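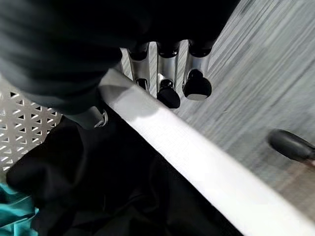

Dark clothes and fluff: separate basket or not?

tukor_jen
I've got one white metal basket in the utility room, the kind with small triangular holes punched in the side, and everything goes in it. Black tops, a teal thing of my daughter's, gym kit, the lot. My black clothes are coming out covered in bits. My sister says it is because they sit in a heap with everything else all week. I think it's the washing itself. Do people really keep a second basket for darks?

mossbank
Yes, always have. One for darks, one for everything else. It doesn't stop fluff on its own but it does mean I don't throw a towel in by mistake.

RadiatorKey
Waste of floor space in my view. Fluff comes off towels and fleeces in the drum. Sitting in a basket does nothing. Sort it when you load.

mossbank
Sorting when you load is fine if you do it. I have three teenagers and they don't.

E. Cuautle
I ran the laundry at the Brandstead guest house for a good while. Turn black things inside out, wash them with other darks, cool wash, and don't fill the drum to the top. Clean the filter too. I'd also look at anything with a strap and a metal clip on it. Those catch on knitted fabric and pull it, and then you get bobbles, and people often mistake bobbles for fluff. Fasten the clip and put it in a net bag.

tukor_jen
Thanks. There is a grey strap with a clip that goes round and round in with the black stuff. I had never thought about it. Filter has not been done since we moved in.

RadiatorKey
There's your answer then.

pennyfold
I don't agree that the basket makes no difference. Ours used to be wicker and bits of it snagged everything. We changed to metal and it was better, but check the inside edges of the holes. Run an old pair of tights over them. If the tights catch, so will a jersey top.

RadiatorKey
A decent metal one won't have sharp holes.

pennyfold
Mine did. I lined it with an old pillowcase and it's been all right.

harrow_lane
What about damp? We had a Hofstetter one with a lid and no holes to speak of and the football kit went musty by midweek. I'd take holes over a lining.

pennyfold
Fair point. I hang the damp things over the bath first.

E. Cuautle
Same here. Nothing damp goes in the basket. Teal and other strong colours I would wash separately the first few times as well, or keep with the darks.

tukor_jen
Done the filter. It was disgusting. Clip is in a net bag now and I've put a load of only black things on at 30. Not buying a second basket yet.

mossbank
You will by December.

Reader comments (4)

Lorna: Tried the tights trick, found two rough holes on ours. Filed them down.

D. Pask: Never sorted washing in my life and my clothes are fine.

kettlewell: Does the inside out thing work for jeans?

Lorna: Yes, and do the zip up first.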